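Talk notes: Running an offense with eleven kids and no huddle
Moffat County coaches' clinic, 04/01/2020, morning session

Slide 1. Hello

Say thanks to Jolene Faulkner for the invite, and thank her again at the end, I forgot last time. Tell them I coach at Indmont, small school, 103 kids in the building on a good day. Wait for the laugh from the 4A guys. Then tell them we dressed 19 for our opener and I had a sophomore center who'd played trombone the year before.

I've been calling plays there for 11 seasons. I'm not going to sell you a system! If you want a binder, Todor Vukčević is on after lunch and his is gorgeous.

Slide 2. Why we went no huddle

It started with the Cistthorpe game. We were down two scores in the third quarter and my kids were gassed, hands on knees, and I figured slowing down was the answer. So we huddled, we milked the clock, we punted. We did that 3 times in a row. Their linebackers got to read our mail every snap because we lined up, stood there, and let them talk.

Rode home on the bus next to Amado Cabanatuan (line coach, best one in the valley, don't tell him) and he said we were tired because we were thinking too long. I argued with him until the gas station. Monday we put in the first no-huddle period at practice and it was terrible. Delay of game on air. I want them to hear that part, go slow here.

Slide 3. The call sheet

Hold up the old one, both sides, tiny print. Then hold up the new one.

The old sheet had every formation with every motion with every tag. Great on a Saturday night at the kitchen table. On Friday I couldn't find anything on it, and my quarterback, Uriel Jaramillo, was looking over at me with his arms out like "Coach?"

Now every play is one word. The word carries the formation, the motion, the protection and the snap count. "Pollo" is our tight end delay, and the kids named it, so they never forget it. Let the kids name stuff. You'll hate half the names and they'll line up right every time.

Two signalers, one live, one dummy. Switch at the half. If you've only got one coach who can signal, use an injured kid, they love it and it keeps them in the game.

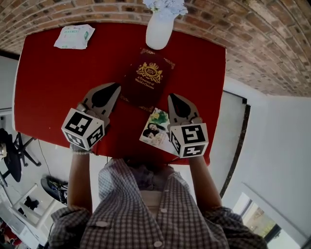
Slide 4. Practice, and where the time comes from

Everybody asks me this one so do it before questions. We did not add practice time. We cut the walkthrough in half and cut my talking a lot more than that (Amado timed me once, it was embarrassing).

Team period goes like this. Ball is spotted by a manager, not a coach. Coaches stay off the field. If a kid busts, his position coach grabs him on the sideline after the series, and the backup goes in. We don't stop. First week you'll want to stop on every play, and I still do, I put my hands in my pockets.

Linemen: tell the story about Rónán Ní Chonaill running to the wrong side of the ball and playing right guard the whole series anyway. Did fine. Graded out better than he did on the left.

Slide 5. Three speeds

Fast is the one people think of. Get up, snap it, go. We use it after a first down and after a big hit, either way.

Medium is where we live. Get set, let the quarterback look over, I get one look at the safeties and I can change it with one word.

Slow is set up like fast, and then we stand there. Let the other side jump. We got 2 free first downs that way against Cistthorpe the next year and I enjoyed both of them very much.

(Clicker has been sticking. If it skips to the red zone slide just talk about the red zone.)

Slide 6. Red zone

We slow down inside the ten. I know, I know. The field's short, the safeties are sitting on everything, and I've thrown enough picks down there going fast that I finally learned. Heavy set, Pollo, quarterback keep. If it's fourth and short we're going, and my wife already knows it from the stands.

Slide 7. Stuff I'd do over

I'd start with the freshman team, same words, same signals. I'd tell the defensive coordinator before I told the kids. Our defense was on the field a whole lot that first year and he was right to be sore at me.

Also, call the officials' crew chief during the week and let him know what you're doing. Ask how he handles the spot.

Questions. Jolene has the wristband samples, pass them around and please get them back.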